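Dinder House, Room 13
Room and Parcel Check, October round
Inspector: Henok Degefa
Form: Sturnden 376, with comments

Scope: packing surface, carton, food items, walkways, chair and table loads, power. Ratings are OK, Minor, Fix, or N/C (not checked). Comments are for the resident and for whoever does the follow-up.

1. PACKING SURFACE

1.1 Surface stable under load: Minor
Packing is being done on the bed. The mattress gives under a carton, so the bottom flaps flex when anything is pressed down. Acceptable for light goods such as snack bags. Move to a table or the floor for anything in glass.

1.2 Surface clean and dry: OK
Bed linen dry to the touch at 4 p.m. No crumbs, no open food.

1.3 Cutting tools off the bed: OK
No blade found on or under the bedding. Resident keeps a short cutter in the desk drawer.

2. CARTON

2.1 Walls and corners sound: OK
Single-wall brown cardboard. No crushed corners, no damp staining on the base.

2.2 Old tape and labels dealt with: Minor
A piece of clear tape remains on the inner wall at the right. It can catch on a bag and pull the print or tear a seam when the item is lifted out. Press it flat or trim it.

2.3 Base seam taped: Fix
One strip only. The Ragab packing sheet asks for two, plus one across each end.

2.4 Contents upright and not forced: OK
Tall bags are against the back wall, small box in the lower corner. One bag has a crumpled top; no action needed if the seal holds.

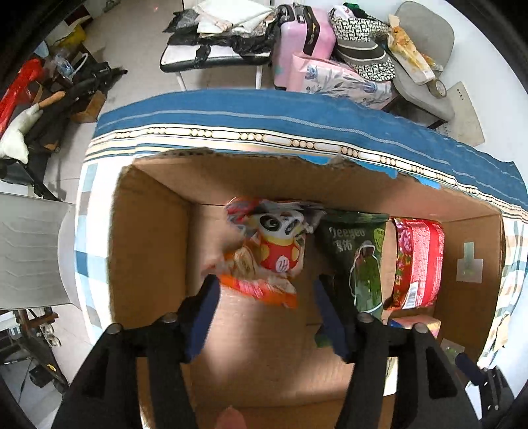

2.5 Void fill: Fix
None used so far. Bags will lie down in transit and the lighter ones will end up under the small box. Crumpled paper is enough. Do not use clothing as fill in a parcel with food.

2.6 Weight: OK
Well under the house limit for carrying on the stairs. Reading was 3,000 g with the carton on the hall scale.

3. WALKWAYS AND FLOOR

3.1 Clear path from bed to door: Minor
Path measured at 300 mm at the narrowest point. The house rule is wider than that. Suitcase to be laid flat under the bed or moved to the luggage store.

3.2 Trip points: Minor
Metal stand on the tile, close to the white chair. Fold it if not in use. The wooden-handled tool should lie flat or hang up.

3.3 Tile condition: OK
No loose tile found. No water on the floor.

4. CHAIRS AND TABLE

4.1 Chairs used for sitting only: Minor
Gray chair is holding a patterned bag, a food package and the packing tape. Low risk, though the roll will go under the table sooner or later. Suggest a hook for the bag.

4.2 Table top not overloaded: OK
White cloth and a black plastic bag, both light. Do not let the cloth hang over the edge on the heater side.

4.3 Stored bags closed: N/C
Luggage belongs to the resident and was not opened.

5. FOOD ITEMS

5.1 Each bag sealed at both ends: OK
Check by pressing the middle of the bag with the palm and listening for air. Do this before it goes in the carton. Look along the crimped edge as well as the center seam.

5.2 Barcode and small print readable: OK
Needed where the parcel form asks for a product code. Copy the code from the bag and leave the label in place.

5.3 Language of contents list: Minor
Some packages carry Chinese characters. The Karkton counter wants a plain English line for each item on the parcel form. "Snacks" was refused last time. Write what the item is made of.

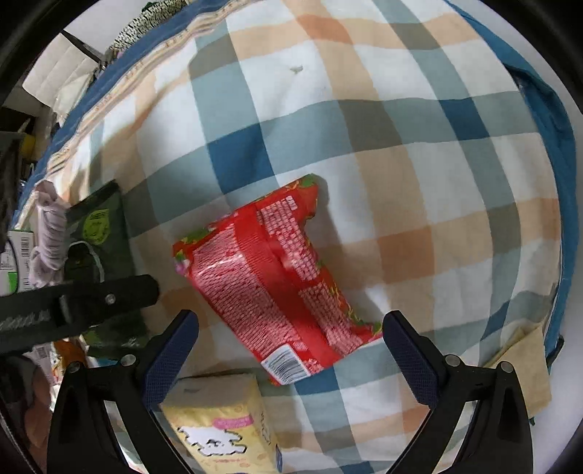

5.4 Date marks: N/C
Resident to read these off and enter them on the form. Anything with less than a month to run stays out of the parcel.

5.5 Food kept apart from toiletries and paper goods: Minor
Tissues are fine in the same parcel in their own wrapper, but not scented ones next to thin snack bags. Anything liquid goes in a separate carton.

5.6 Pests: OK
No droppings, no chewed corners. Food left in the room overnight should be in a lidded tub.

6. POWER AND HEAT

6.1 Extension lead: OK
One lead, no damage to the sheath, not run under the bedding.

6.2 Heater clearance: OK
Heater off at time of check. Keep cardboard at least an arm's length away when it is on.

ACTIONS
2.3 Second base strip and end strips. Resident, before sealing.
2.5 Paper fill. Resident. Offcuts are in the bin by the post shelf.
3.1 Suitcase moved. Resident, by the next round.
5.3 Item lines in English. Resident. Ask at the desk for a spare form.

Recheck of 2.3 and 2.5 at the desk when the parcel is handed in. Items marked Minor carry over to the next round.

H. Degefa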